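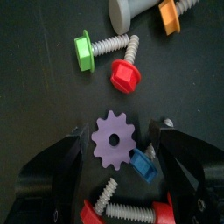
Handout 2: Toy Fasteners, Gears and Boxes
Course 185, Basic Mechanical Parts, Ritbridge

Search this site Enter keywords Go

Print this page | E-mail this page

1. Scope

These notes cover the vocabulary and the sorting procedure for large plastic fasteners, single gears and small wooden boxes with openings. Steel fasteners are covered in Handout 3. Read sections 1 to 4 before the bench session on Monday and bring a ruler, a soft pencil and the blank record sheet.

The parts are oversized on purpose. A thread on a metal machine screw is hard to see from the far side of a bench; a coarse thread on a toy bolt is not. The geometry is simplified, and where it departs from real hardware the notes say so.

2. The bolt

2.1 Head. A hex head has six flats. The size of a hex head is given as the distance across flats, measured between two parallel faces. The distance across corners is larger by a factor of 1.155 for a regular hexagon. Do not mix the two on the record sheet.

2.2 Flange. A flange is a wider round collar under the head. On the green bolt the hexagon and the flange are both plain to see from the side. The flange spreads the clamping load over a larger area of the part beneath it, in the same way as a separate washer. When you write up a flanged bolt, give the flange diameter on its own line.

2.3 Shank and thread. The shank is everything below the head. It may be threaded for its full length or only part of it. On the toy bolts the shank is gray and the head is colored, so the color tells you nothing about the thread. Two bolts with heads of different colors may have the same thread, and this has to be checked by measurement.

2.4 Pitch. Pitch is the distance from one thread crest to the next, measured parallel to the axis. On a coarse thread, lay the ruler along the shank, measure across several crests, and divide by the number of gaps. The usual error is to divide by the number of crests. Five crests have four gaps.

2.5 Length. For a hex bolt, nominal length is taken from the underside of the head to the tip. The head is left out. For a flanged bolt, measure from the underside of the flange.

2.6 Resting position. A flanged bolt lying on a flat surface touches it at the rim of the flange and near the tip of the shank, so its axis is tilted slightly with respect to the table. The tilt grows as the flange gets wider or the shank gets shorter. Anyone measuring from directly overhead will read a length slightly under the true one. Pick the bolt up and measure it off the table.

3. The gear

3.1 Terms. A flat gear with teeth around its circumference and a hole in the center is described by tooth count, outside diameter, bore and face width. The bore is the diameter of the center hole. The face width is the thickness measured along the axis.

3.2 Tooth form. The purple gear has rounded teeth. Most industrial gears use an involute profile, in which the flanks are curved to a defined shape and the tips are cut off flat. Rounded toy teeth will mesh, but the speed ratio varies a little as each tooth passes through contact. For this course, treat the ratio as the tooth count of one gear divided by that of the other and ignore the variation.

3.3 Counting. Mark one tooth with the soft pencil before you start. A gear has no first tooth, and an unmarked count comes out one too high more often than people expect. Wipe the mark off afterward.

3.4 Bore. Measure the bore in two directions at right angles and record both values. If they differ, record the smaller one as the limit for any pin that has to pass through.

4. Bench layout

Use a dark matte surface. A glossy one throws reflections that look like edges, and a white one hides pale parts, including the gray shanks. Dust and scuffs do not matter at this scale.

Parts may be scattered at the start of the exercise. Do not tidy them first. Part of the task is telling apart objects that overlap or touch, such as a bolt lying against the teeth of a gear. Where two parts touch, write down which two before you separate them.

Boxes go toward the back of the table, side by side, openings clear. Loose gears may rest on a box top, provided they are entered on the sheet as a separate item with the box named as the location.

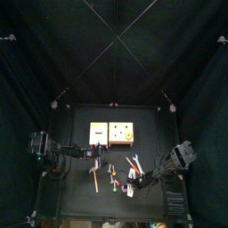 5. Boxes and openings

5.1 Classification. In this course a box is classified by its opening first and its outside size second. The types used are:

Type A. Slotted top. One narrow slot through the top face. It admits flat parts set on edge.

Type B. Pierced top. Round holes through the top face. It admits pins and shanks, and parts with a head will hang in the hole if the head is wider than the hole.

Type C. Knob front. A front panel with a knob, to be treated as a drawer on the record sheet until it has been checked.

Type D. Open or bench form. A taller box or stand with no opening that fits the three types above.

5.2 Slots. A slot has a length and a width. A gear stood on edge will pass if its outside diameter is less than the slot length and its face width is less than the slot width. Both conditions must hold. Diameter is the one students check; face width is the one they forget.

5.3 Round holes. A bolt will pass fully only if the flange diameter is less than the hole diameter. If the shank passes and the flange does not, the bolt is seated. If the shank does not pass, it is rejected. Use these three words on the sheet: passed, seated, rejected.

5.4 Hole positions. Record hole centers from the front left corner of the top face, X to the right and Y toward the back. The pattern on a pierced top need not be symmetrical. One of the tops used here has a hole in the center and three others placed toward corners, with the remaining corner left solid. A layout like this is useful, as it shows at once whether a drawing has been turned or mirrored.

5.5 Clearance. Clearance is hole diameter minus shank diameter. For threaded shanks, use the outside diameter over the crests. Wood moves with humidity, mostly across the grain, so a hole drilled round may be slightly oval in a dry month. Take two readings at right angles, as in 3.4, and work from the smaller.

6. Knobs and front panels

A round knob fixed at the middle of a panel puts the pull in line with the center of the drawer. If the pull is off center, the drawer tends to rotate in its opening and may bind — the effect is called racking. It is worst in drawers that are wide and shallow from front to back. The red-fronted box has its round wooden knob in the middle of the panel, and should be entered as a centered pull.

Record the following for every Type C box: panel color, knob shape, knob position, and the height of the top rim compared with any box standing next to it.
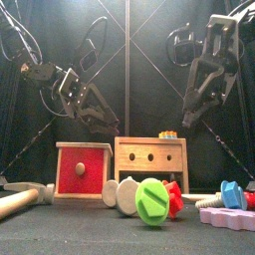

Height is compared and not measured at this stage. Write "lower than neighbor," "level with neighbor" or "taller than neighbor." The absolute height is added in the second session, when the height gauge is available, and goes in the last column.

For wood, note the tone (pale, natural, dark) and whether the grain is visible. Do not name a species. Stain and finish change the tone enough to make a guess by eye unreliable, and the species has no bearing on any result in this handout.

7. Record sheet

One line per object. The columns are: item, color, type, main dimension, second dimension, location, remark. Location means the surface the object rests on, either "table" or the name of a box. Sample lines:

Bolt, green head, hex with flange, length —, flange diameter —, table, touching: enter part or none
Gear, yellow, flat, outside diameter —, bore —, pierced box
Box, red front, Type C, lower than neighbor, table

Sheets are handed in at room 931. Leave a dimension blank if you did not take it; an estimated value will be marked as an error.

8. Problems

8.1 A flanged bolt has a head measuring 24 mm across flats. Find the distance across corners.

8.2 Six crests on a coarse thread span 20 mm from the first crest to the last. Find the pitch.

8.3 A gear has an outside diameter of 48 mm and a face width of 9 mm. A slot is 52 mm long and 8 mm wide. State whether the gear passes and which condition decides it.

8.4 A hole measures 18.2 mm along the grain and 17.9 mm across it. A threaded shank measures 17.5 mm over the crests. Find the working clearance.

Answers to 8.1 and 8.3 are given at the start of Handout 3. The other two are to be handed in with the record sheet.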